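Small Parts Sorter and Packer, part-time
Noletti Gear & Spares, Druvomar workshop
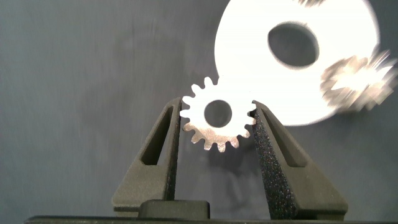
What the work is

We supply replacement gears to people who fix things - clock menders, model railroad builders, sewing machine shops, the occasional school. Most of what goes out our door is small metal spur gears, and every one of them gets looked at by a person before it is packed. We would love for that person to be you!

A normal shift means sitting at a well-lit bench with a tray of gears and a magnifier. You check that the teeth are even all the way around, that the valleys between them are clean, and that the hole in the middle is clear and the right size for the shaft. Then the gear goes into a paper envelope, the envelope gets its label, and the label gets checked against the order (please do check it, we have learned this the hard way). Our catalog runs to 2,103 parts, and plenty of them look like cousins, so a patient eye helps a great deal.

You will also help us move the old Jesum stock into new drawers. There are 485 drawers, and we have filled 62 of them so far, so there is plenty left to do and good company while you do it.

Who we hope to hear from

You don't need any background in machining. We will teach you how to count teeth without losing your place, how to use the calipers and how to read our part numbers, which make sense after a week or two. If you knit, tie flies, build models or sort buttons for fun, mention it in your letter. You should be comfortable with close work and with lifting a box of about 12 pounds.

Hours and pay

Three mornings a week, with more hours in August when the model shows come around. Pay is hourly and we will talk about it openly when we first speak. Coffee is free, parking is behind the building, and the Mwakyusa bakery next door sends over whatever didn't sell.

How to apply

Write us a short letter, by mail or dropped off at the front counter, telling us a little about yourself and which mornings suit you. A resume is welcome but not required. Letters should reach us by Dec 30, 2022. We answer every one.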